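Kitchen Sim Gallery: Teaching an Arm Where to Stop

Project page for Cluvholm, our simulated kitchen set

I've been promising to put this page up since October, so this is me finally doing it. Cluvholm is the kitchen set we use for testing reaching policies, and most of what I do all day is stare at renders of it and mutter. I wanted one place with a picture and the story behind it, for people who don't want to wade through the write-up (fair enough, the write-up is long).
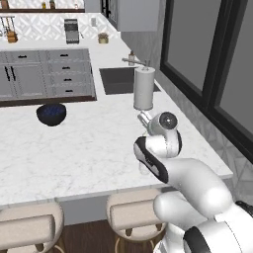
The question we started with was pretty small. If you train an arm to reach for things in one kitchen, and then you swap the countertop, does it still know where the countertop is? You'd think so! The geometry doesn't change at all. It's the same counter, same height, same everything, just a different surface painted on. And yet our first policy fell apart the moment we gave it white marble. It had learned on dark butcher block and flat gray laminate, where pretty much any object pops right out, and it had gotten lazy about it.

So we built Iltier, which is our name for the training recipe (the name means nothing, I picked it because no other folder was called that). The idea is to spend most of the training time on the worst cases. Pale things on pale counters, things half hidden behind the arm's own elbow, things parked close to a sink edge. The old recipe drew layouts evenly from the whole pool, so the nasty ones came up now and then and got drowned out. Iltier keeps a running score of which layouts the policy is bad at and keeps serving them up until it gets better.

Marble, kitchen layout 1761. I use this one in every talk. The little translucent cylinder on the counter, just below the elbow cover, is the kind of object that used to wreck us. Pale, see-through, partly behind the arm, on a white surface with faint veins running through it. The bowl farther back is a breeze by comparison: black outside, dark blue pattern inside, lots of open counter between it and the arm. The tall gray cylinder by the sink is there as an obstacle, and the gripper fingers end just below its base from this viewpoint, which makes it a nice test of whether the policy understands depth or is only matching up shapes on a flat image.

Some numbers, for those who like them. We held out 600 layouts that neither recipe ever trained on, and ran both policies on every single one. With the even draw, the arm bumped something it shouldn't have in 15 percent of the runs. With Iltier it was 2 percent. I reran the whole thing overnight because I didn't believe it, and came in at six in the morning to the same result, which made for a very good breakfast.

Now the grumbling part. The gains are almost all on pale counters. On dark ones the two recipes are so close that I wouldn't bet lunch on the difference. Training also takes longer, and the scoring step can get stuck on a layout that's simply impossible (we had one where the target had been spawned inside a cabinet, and Iltier spent most of an afternoon loyally practicing it). We now throw out any layout that our planner, Clesaleck, can't solve either.

People ask why we bother with all the clutter on the back counter and the shelf, since the arm never goes near it. Mostly it's for the vision side. Bottles, utensils, a busy diamond-and-triangle backsplash: all of that gives the network plenty of chances to get distracted, and a bare wall let it off way too easy. When we stripped the background out, scores went up in testing and came right back down once we put it back in.

Next up is the Vishwakarma layout pack, which has narrower counters and a lot more glass. I'm a little scared of the glass. More renders when they're done, and if you want the held-out layout list before then, drop me a note through the contact form and I'll send it over.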